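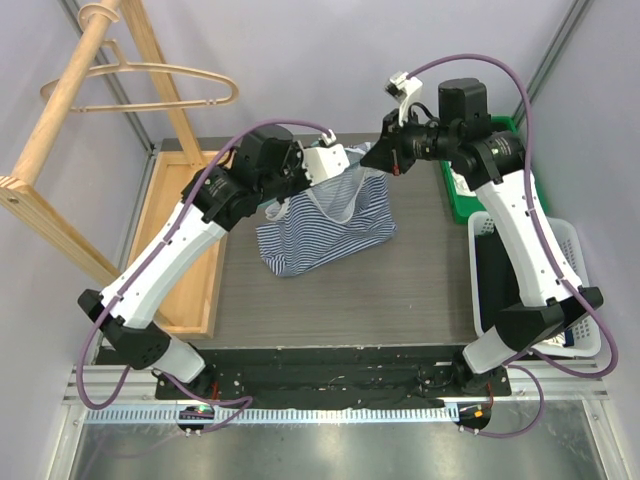 # 两指之间:Dikivura柔性物料实验室的夹爪比选

2025年2月6日

在家庭服务与轻型仓储的自动化方案中,刚性物体的抓取已有较为成熟的做法,布料类物品则长期被列为难题。衣物、毛巾、帆布袋没有固定的外形,每一次放置都会产生新的褶皱;夹爪接触布面之后,布面本身又会移动。设备供应商提供的样本手册通常以金属块、塑料瓶或纸盒标注夹持性能,这些数据对布料的参考价值十分有限。

Dikivura柔性物料实验室自去年9月起,对两款二指夹爪、两种控制器及若干相机安装方案进行了比选。截至本刊截稿,实验室共记录有效试验2,462次。项目由邵桂兰主持,比选结论将作为实验室下一阶段双臂平台的选型依据。

## 为何从布袋开始

实验室最初拟定的试验对象是方巾。方巾形状规则,易于比较,在文献中亦十分常见。试运行一段时间之后,项目组认为方巾过于“配合”:它只有一层,四角清晰,铺平以后几乎任何一款夹爪都能完成提起动作,难以拉开差距。

手提布袋的情况要复杂得多。袋口由两层布构成,边缘有包缝,厚度在几毫米之内变化数次;提手是独立的环带,提起袋身时会向一侧垂落,有时恰好挡住另一只夹爪的进入路线。布袋受重力拉扯之后,袋口可能张开,也可能贴合成一片。对于下游的装袋作业,前者是所需状态,后者则意味着动作必须重来。

“布袋能够同时暴露夹爪、相机和控制器的问题。”邵桂兰表示,“一次失败的原因往往不止一个,试验设计要做的,就是把这些原因分开。”

项目组据此将任务拆分为四个环节:第一臂捏取袋口上缘;将袋身部分提离台面;第二臂接近并夹住对侧袋口;双臂协同张开。每个环节单独计分,前一环节失败则本次试验终止。单次试验限时30秒,超时一律按失败处理。这一限值参照了实验室内部对收纳作业节拍的要求,在预试验阶段曾有放宽的提议,最终未予采纳。

## 台架的布置

试验台采用双臂对向协作的布局。两条机械臂的底座固定在同一块长形安装板的两端,臂体向内伸展,作业区域在两臂之间的台面上重叠。将两个底座置于同一块板上,主要出于标定方面的考虑:若分别固定于两处,任何一侧的轻微松动都会改变两臂之间的相对位置,而袋口交接恰恰对这一相对位置最为敏感。

台面选用灰色木纹面板。对视觉系统而言,纯色背景自然更为有利,但实验室希望背景保留一定的纹理,以接近家庭环境的一般条件。台面周边放置了木制晾衣架、衣架、塑料箱和洗衣篮。这些物品在部分任务中作为取放的起点或终点,在布袋任务中则构成空间约束,机械臂的肘部和线缆均须避让。

线缆的走向曾是布置阶段反复讨论的事项。二指夹爪的电机位于末端,供电与通信线缆必须沿臂体引出。若线缆收得过紧,腕部转动到极限位置时会产生拉力,力的大小足以干扰夹持力的读数;若留得过松,则可能扫过台面,甚至触及被夹持的布料。项目组最终采用外侧走线,并在腕部以上保留较大的弧度。该方案外观不够整齐,维护却较为方便,更换夹爪时无须拆卸前臂上的固定件。

## 两款夹爪

参加比选的夹爪分别为Veline平行二指夹爪和Castov连杆二指夹爪。为便于比较,两者均更换了实验室自行打印的白色指尖,指尖内侧的几何形状保持一致,仅在连接部分有所区别。

Veline夹爪的两指始终平行开合,行程线性,位置指令与实际开度之间的关系较为直接。在捏取单层布料时,两指的接触面能够同时贴合,布料受力均匀,极少出现沿指面滑脱的情况。其不足在于机身偏宽。当第一臂已经提起袋口、第二臂从对侧接近时,两只夹爪的外壳之间只剩很小的空隙,规划程序为避免碰撞,往往选择更为迂回的路线,时间因而延长。

Castov夹爪以连杆传动,闭合时指尖沿弧线运动,先向前探出,再向内收拢。这一特性在夹取平铺于台面的布料时颇有助益:指尖能够将布面略微推起,形成可供夹持的小褶。同样的特性在夹取悬垂的袋口时却成为负担,向前探出的一段行程会把尚未夹住的布边推离原位。项目组通过在闭合前增加少量后退动作予以补偿,补偿量需要针对不同厚度的布料分别调整。

从分环节的结果看,两款夹爪各有所长。在第一环节,即从台面捏取袋口上缘时,Castov的表现较为稳定,对褶皱形态的适应范围更宽;Veline在布料完全贴合台面的条件下失败较多,往往需要第二次尝试。在第三环节,即对侧接近与交接时,两者的位置互换,Veline夹住布边之后几乎不再移动,Castov则偶有夹偏,以致包缝只有一部分进入指间。

张开环节的差异最小。无论使用哪一款夹爪,只要两侧均夹住包缝以内的双层布,袋口通常都能被平稳拉开。失败多数源于前面环节留下的隐患,如提手环带被一并夹入,或者两侧夹住的实际上是同一层布。

## 指尖的材料与形状

在比较夹爪本体之前,项目组用了相当长的时间处理指尖。供应商随机附带的指尖均为通用形状,表面平整,边缘带有倒角。倒角有利于安全,用于布料时则会使指尖无法贴近台面,布边从倒角下方滑过。

打印指尖共形成四个版本。第一版完全取消倒角,能够贴近台面,但在长时间使用后尖端出现磨损,并在浅色布料上留下勾丝。第二版加厚尖端,磨损有所缓解,夹取薄布的能力随之下降。第三版在内侧增加横向浅槽,用以提高摩擦,结果对厚帆布有效,对薄棉布则产生压痕。现行的第四版恢复平整内侧,仅在尖端保留一道窄槽,并将外侧轮廓收窄,使两只夹爪在交接时能够更为靠近。

耐久测试单独进行。每款夹爪装配第四版指尖后,空载开合2,000次,随后检查指尖连接处的间隙。Veline夹爪的连接处未见可测量的变化;Castov夹爪的连杆销轴出现轻微松动,调整预紧之后恢复正常。项目组将该项检查列入日常维护规程,并建议在正式的数据采集开始之前完成一次预紧。

硅胶包覆方案也曾列入计划。硅胶摩擦系数较高,对光滑织物尤为适用,但其表面容易吸附纤维,使用一段时间后性能明显改变,前后两批试验之间难以比较。在找到可靠的清洁办法之前,该方案暂缓。

## 控制器:力矩与节奏

控制器方面,实验室比较了夹爪供应商提供的原装驱动板与Sales通用控制器。前者开箱即用,接口文档完整,每只夹爪各由一块驱动板负责;后者可以由同一程序统一管理两侧的夹爪与腕部电机,需要自行完成参数整定。

原装驱动板的优势在于稳定。在单臂试验中,其位置控制的重复性令人满意,异常报警亦较为明确。问题出现在双臂协同阶段。两块驱动板各自计时,上位程序同时发出的闭合指令,到达两侧的时刻存在细微差别。对于刚性物体,这一差别可以忽略;对于已经张紧的布料,先闭合的一侧会将布边拉动,后闭合的一侧随即落空。

Sales控制器将两侧指令置于同一周期之内,协同性能明显改善。其代价是调试工作量。整定初期,夹爪在接触布料时出现过反复开合的振荡,起因是力矩阈值设置过低,控制器将布料的弹性误判为已经松脱。项目组随后将判定方式改为力矩与开度联合判断:力矩达到下限且开度在短时间内不再变化,方可认定为夹持成功。

夹持力的设定是另一项需要权衡的内容。力过小,袋身提起后因自重滑落;力过大,指尖连接处变形,两指不再平行。试验所用布袋质量不大,所需夹持力并不高,真正的困难在于提起瞬间的动态载荷。经过调整,程序在提起动作的起始段采用较低的加速度,待袋身的大部分重量已由夹爪承担之后再行加速。这一改动未涉及任何硬件,却消除了此前相当一部分滑脱。

“硬件选型中的很多争议,后来都在控制参数里得到了解决。”邵桂兰在项目内部报告中写道,“比选的顺序需要慎重安排。参数没有调好的夹爪,不应当被判定为不合格。”

基于这一认识,项目组对早期的一部分试验进行了重做。9月间完成的首批对比采用统一的默认参数,表面上公平,实际对Castov夹爪较为不利。重做时改为先为每款夹爪单独整定,整定时间设置相同上限,再进入正式计分。首批数据未计入前述有效试验总数,但仍予以保留,以备查阅。

## 相机的位置

相机方案的比较集中在固定机位与腕部机位之间的取舍。固定相机能够覆盖整个工作区,两臂、台面以及周边容器均在视野之内,适合判断袋身的整体姿态。然而,在交接环节,两只夹爪彼此接近,从远处看去相互遮挡,布边与指尖的相对位置恰在此时最难分辨。

腕部相机的长处与短处正好相对。它能够看清指尖前方的包缝,一旦布料被提起,袋身又常常占满画面,程序失去对整体的判断。项目组在夹爪支架上预留了安装位置,测试了两种倾角。倾角较小时,视线几乎与手指平行,便于观察闭合过程,但无法看到台面;倾角较大时,台面与指尖可以兼顾,镜头却更容易受到垂落的提手干扰。

现阶段的做法是由固定相机负责任务阶段的判断和第一环节的抓取点选择,腕部相机仅在第三环节启用。腕部相机在距袋口约50毫米处开始接管,此前的接近路线完全依据固定相机规划。切换点的确定颇费周折。过早切换,腕部画面中尚无足够的布边特征;过晚切换,留给修正动作的空间又过于狭小。

条纹面料为视觉系统提供了意外的便利。横向条纹在褶皱处发生弯折,程序可据此推断布面的起伏。纯色布袋缺乏此类线索,同一套抓取点算法的表现有所下降。为避免结论过分依赖某一种面料,项目组要求各款夹爪在条纹与纯色布袋上的试验次数保持一致,并分别列出结果。

照明条件亦做了相应约束。围板采用浅灰紫色面板,反光较弱,有助于抑制机械臂白色外壳造成的亮斑。实验室没有追求完全均匀的光照,日常开灯与补光两种条件均在试验之列。

## 失败记录的价值

比选过程中,项目组对失败试验的整理投入了与成功试验相当的精力。每次失败须注明所处环节、直接表现以及操作人员的初步判断,隔日再由另一名成员根据录像复核。两次判断不一致的,提交例会讨论。

例会讨论最多的一类情况是“带夹”,即夹爪在夹住袋口的同时夹入提手环带。此类试验在提起环节通常表现正常,到张开环节才显露问题:环带绷紧,袋口一侧被牵住,另一侧继续拉开,袋身随之扭转。起初,这类失败被归入张开环节,夹爪与控制器因此承担了本属于抓取点选择的责任。归类方式修订之后,两款夹爪在张开环节的差距大为缩小。

另一类值得注意的情况是单层误夹。两层布贴合较紧时,Castov夹爪的指尖弧线运动有时只带起上层,Veline夹爪则倾向于将两层一并夹入。若任务目标是转移布袋,夹入两层更为稳妥;若目标是打开布袋,两臂分别夹住一层才符合要求。由此可见,夹爪的某一特性属于优点还是缺点,须视任务而定,单一的成功率不足以支撑选型结论。

## 选型意见

综合各环节的结果,项目组在提交给实验室的选型意见中提出了非对称配置:一侧安装Castov夹爪,负责从台面捏取;另一侧安装Veline夹爪,负责悬空交接。控制器统一采用Sales,原装驱动板作为备件保留。

这一意见在评审中引起了讨论。支持者认为,非对称配置充分利用了两款夹爪的特长,试验数据亦支持这一判断。持保留态度的成员指出,两侧夹爪不同,意味着备件、指尖以及标定程序均须维护两套,示教数据也不能在左右两臂之间直接镜像使用。对于以数据采集为主要用途的平台,后一项影响尤为突出。

邵桂兰对此持较为审慎的立场。她认为,非对称配置适合以任务完成为目标的演示平台,用于数据采集的平台则宜采用同款夹爪,并接受某一环节的性能损失。评审会议最终同意分两步实施:现有台架保持两侧同款,以Veline夹爪为基准继续积累试验;另建一套台架验证非对称配置,两套台架使用相同的布袋、指尖版本与计分规则。

供应商方面也参与了后续工作。Castov收到实验室关于销轴间隙的反馈后,已提供一组改进样件,样件的耐久测试正在安排。Veline则就缩窄外壳的可行性与项目组交换了意见,目前尚无明确的时间表。

下一阶段的试验对象将扩展至带拉链的收纳袋和有内衬的布袋,计分表中为此新增了“内衬外翻”一栏。第四版指尖的图纸与打印参数已在实验室内部归档,供其他课题组申请使用;申请时须注明夹爪型号,两种连接件不可互换。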